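Priltwood Tea and Spice Opens Its Tasting Room to Hamdan Neighbors

HAMDAN, 6/15/21 – After a long winter of painting, sanding and a good deal of tea drinking, Priltwood Tea and Spice is delighted to open the doors of its new tasting room on Tukell Street, and everyone in town is warmly invited to come in, sit down and stay as long as they like.

The shop began as a market stall with 44 blends and one very dented kettle. It still sells every one of those first blends, along with the pepper mixes and baking spices that our regulars have been asking for (and asking for again!) over the years.
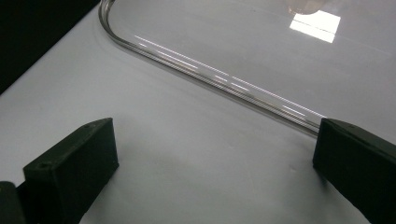
The tasting room seats small groups through the afternoon, and there is no charge for trying up to four teas. Our friends at Erkach Bakery next door will be sending over seed cake and ginger biscuits each morning, and we can promise they go beautifully with the smoky black tea we keep by the register.

Last year the shop mailed out 2792 orders, many of them to families who moved away from Hamdan and still wanted the taste of home in their cupboards. That kindness kept our lights on, and it paid for most of the new room, right down to the door handles.
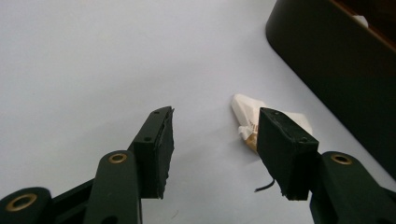
A small paper packet on a pale surface.

A sampler club starts in September. Members will get a mixed parcel every month with brewing notes, a recipe card and a little something from the spice shelves. There is room for roughly 2000 members in the first season, and sign-up is open now at the counter or by mail.

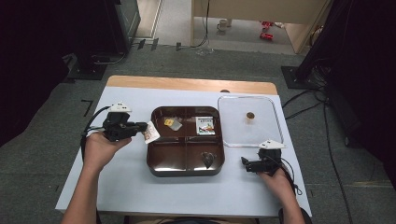

Do I need to book a seat in the tasting room?
Seats are first come, first served, but groups of six or more should call the shop a day ahead so we can push the tables together.

Priltwood Tea and Spice is at 549 Tukell Street, Hamdan. Press visits are welcome any morning before the lunch rush, and the kettle will be on.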